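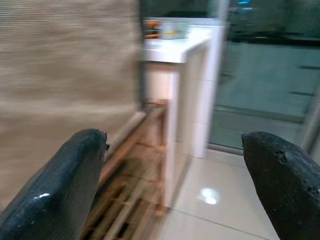 Gewebtes Rollo, beige

Raffrollo aus Naturfaser riecht muffig und hängt schief

Varnia
4. Jan. 2020

Hallo zusammen, wir sind im Dezember in eine Altbauwohnung gezogen und haben vom Vormieter mehrere Rollos aus Naturfaser übernommen. Das im Schlafzimmer ist 100 cm breit, riecht muffig und zieht beim Hochziehen nach links. Kann man so etwas waschen oder muss es weg? Neu kaufen würde ich ungern — wir haben schon genug Ausgaben.

Usteo
2417 Beiträge

Nicht in die Badewanne legen, das Geflecht quillt auf und verzieht sich. Abnehmen, flach auf ein Laken legen und beide Seiten mit der Möbelbürste absaugen. Danach mit einem nebelfeuchten Tuch und etwas Neutralseife in Faserrichtung abwischen und liegend trocknen lassen. Gegen den Geruch Natron aufstreuen, über Nacht liegen lassen, absaugen. Wenn schwarze Punkte drin sind, ist es Schimmel, dann würde ich es entsorgen.

Zum Schiefhängen: Meist ist eine Schnur kürzer geknotet als die andere. Rollo ganz herunterlassen, Knoten unten lösen, Schnüre gleich lang ziehen, neu knoten.

Sugawara
17 Beiträge

meins hab ich einfach auf dem balkon ausgeklopft, ging auch

Mestness
1683 Beiträge

Wie Usteo schreibt. Vor dem Knoten noch prüfen, ob die Trägerleiste waagerecht sitzt. Bei uns war eine Schraube aus dem Putz gekommen, da hilft an den Schnüren alles nichts. Im Altbau längere Dübel nehmen.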